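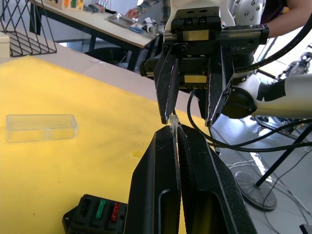 By Corinne Abshire

Search Trellell Kids Go

How do you teach a robot to pass something?

Passing a small thing to a friend is easy for you. Your friend closes their fingers, you feel a little tug, and you let go. A robot has to learn each of those steps.

The two black hands in the picture are called grippers. Each one has two fingers, and the fingers close on a thing from both sides. The lower gripper is holding a small piece of clear plastic between its fingertips. The upper gripper is pointing down at it with its fingers on either side. One good job to practice with two robot hands is a handover, when one hand takes a part from the other.

One way to make a robot do this is to write down every move as numbers. That works well in a factory where each part always sits in the same spot. It works badly when things move around. So people often show the robot what to do. There are two main ways.

Showing by hand

A person takes hold of the robot's arm and moves it. The motors are set so the arm feels light and does not fight back. Inside each joint is a sensor that measures how far the joint has bent. The computer saves those measurements many times a second. Later it can play them back, and the arm makes the same moves alone.

Showing by remote control

The person stands or sits away from the robot and moves a controller. Some controllers look like video game controllers. Others are a smaller copy of the robot's arm. When the person bends the small arm, the big arm bends too. Squeezing a handle closes the gripper. With two arms, the person uses one controller in each hand.

Remote control keeps the person's hands out of the way, so the robot's cameras get a clear view of the work. It is harder to learn, though. You cannot feel the part between your fingers, and clear plastic is hard to see on a screen.

Why once is not enough

If you show a robot a handover one time, it has seen one handover. Next time the part may be tilted a little, or held lower down. People repeat the job and change small things each time. At the Fostar workshop, learners record 40 handovers before lunch and 80 more after it. A computer program then looks for what the good tries have in common – when the second hand closes, and when the first hand opens.

Mistakes get recorded too. A dropped part is usually marked as a miss, so the program does not copy it.

Words to know

Gripper: a robot's hand.
Joint: a place where a robot arm bends or turns.
Sensor: a part that measures something.
Demonstration: one full try at a job, shown by a person.

More from Trellell Kids
How robot arms bend
What is a sensor?
Why factories use robots
Make a paper gripper

Contact us | © Trellell Kids | Back to top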